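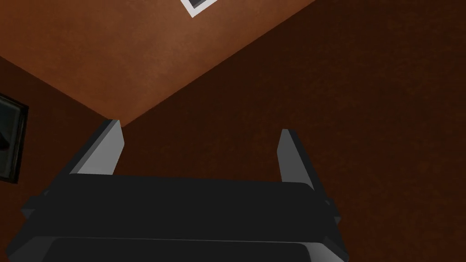
*Computer rendering: a dark gripper with two fingers.*

# Evening buses between Plarent and Pikham to stay

30/11/2021

The evening bus between Plarent and Pikham will keep running after its trial period ends, the Villanueva County transit office said. The 14 line was extended past its old closing time in the spring as a test. The late trips will now become part of the regular schedule, and one stop in Grudow will be moved.

The office said the line carried 2502 riders after 7 p.m. in September. In the first full month of the trial the figure was 1677. A rider who changes buses at Grudow and pays once is counted once. Children under five, who ride free, are left out of both totals.

Before the trial, the last bus left Plarent at ten minutes to seven. People who worked late shifts at the hospital or took evening classes at the community college in Pikham had to drive, get a ride or leave early. A petition asking for later buses was handed to the county last winter with 2552 signatures.

"We had people leaving class in the middle so they could make the last bus," said Hooman Golestani, who plans routes for the transit office. "The numbers went up slowly at first. Then the fall term started and we saw it on the Pikham end right away."

Golestani said the busiest late trip is the one that leaves the college at 9:20 p.m. The slowest is the last bus out of Plarent, which on some nights has gone most of the way with only a few people on board. The office looked at dropping that trip and decided to keep it for at least another year. Drivers had told the planners that the people who do ride it are mostly the same ones each night, and that most of them are going home from work.

Fares do not change. The late trips cost the same as daytime trips, and monthly passes are good on all of them. Transfers bought before 7 p.m. can be used on the evening buses until they run out, as they can now.

The county is paying for the evening service out of its regular transit budget. During the trial the money came from a state grant, which ends with the calendar year. The county board approved the change at its last meeting without debate. Board members did ask for a written report on ridership next fall, with the weeknight and weekend figures shown separately.
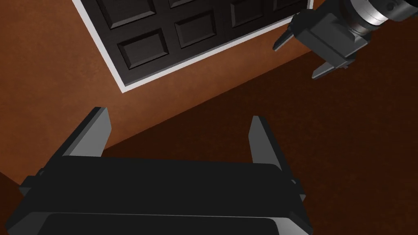
## Grudow stop to move

The stop on Mill Street in Grudow will close when the new schedule starts. Buses will stop on Depot Road instead, next to the post office. It is a walk of almost two blocks from the old stop.

The office said buses have had trouble making the turn out of Mill Street when cars are parked on both sides. The town asked for the move after a traffic study last year. A shelter and a light will be put in at Depot Road before the stop opens. The bench from Mill Street will be moved there too.

Two people wrote to the county to object. Both live on the north side of Grudow and said the new stop is farther from the senior apartments. Golestani said the office will let drivers pull over in front of the apartments on request after dark. Riders need to tell the driver when they get on. There will be no sign at that spot, and riders waiting to board will have to go to Depot Road.

## What else changes

There will be 3 late trips in each direction on weeknights and two on Saturdays. Sunday service still ends in the late afternoon. The office said it does not have enough drivers to add Sunday evenings and is hiring for two part-time positions.

The first morning bus from Pikham will leave five minutes earlier so it can meet the commuter train at Villanueva. No other daytime trips are affected.

Printed schedules will be on the buses and at the county building, the college and the public libraries by the middle of next month. The old green schedules should be thrown out, as the times for Grudow on them will be wrong. Large-print copies can be asked for at the transit desk.

Comments on the Depot Road stop will be taken through the end of the year. They can be mailed to the transit office or left in the box by the front door of the county building.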